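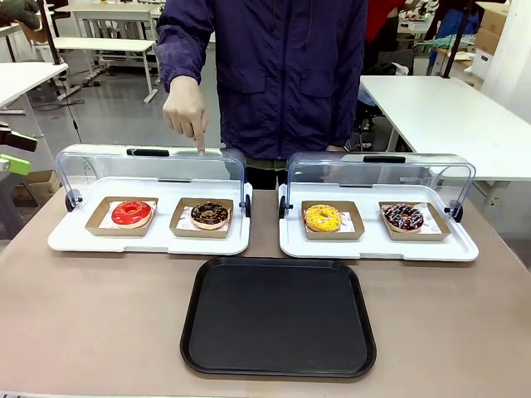
Finger on the left cover, next to the handle. Four donuts, two trays, one black serving tray out front.

I keep getting asked how the robot work has anything to do with a kitchen tips page, so this month you get donuts! Our group has been comparing ways of teaching a robot arm to serve from a bakery case, and I've picked up a few habits from it that I now use at home.

The method is simple enough. One set of training runs had only the full job in it (open the cover, lift the donut, put it on the tray). The other set broke the job up, with a person pointing at the spot that matters before each step. We had 3,068 runs altogether, and 1,482 of those were the pointing kind. The pointing kind won, and it won biggest on the covers. With full-job training the arm kept pushing on the curved part. With pointing it went for the handle and left the rest alone.

So, what I'd pass on for your own counter:

Lift a hinged cover by the handle, dead center. Grab it near one end and it twists on the hinge knobs, and after a summer of that (mine lasted until July) it never sits straight again.

Give every donut its own paper boat with a liner. You move the boat and your fingers stay out of the glaze. Our arm dropped far fewer once we taught it to go for the boat, and so did my nephew.

Put the serving tray down before you open anything, close in, between the two cases. Shorter trip, fewer sprinkles on the table.

Keep clear covers clean! Smudges threw the arm off by up to 3 fingers' width. Warm water, soft cloth, no paper towels.

Next we try it with muffins, which I'm dreading (crumbs).

Comments

Lino Grasso: Does pointing work on teenagers? Asking for my dishwasher.

pallholm_baker: What do you use on scratches? My cover is pretty cloudy by now.

Czarnecka: Did the arm do worse with the drizzled ones or is glaze just glaze?

Recent posts
Getting burnt sugar off a sheet pan
Teaching an arm to fold a dish towel, part 4
Drawer liners that stay put
Why I store flour in the freezer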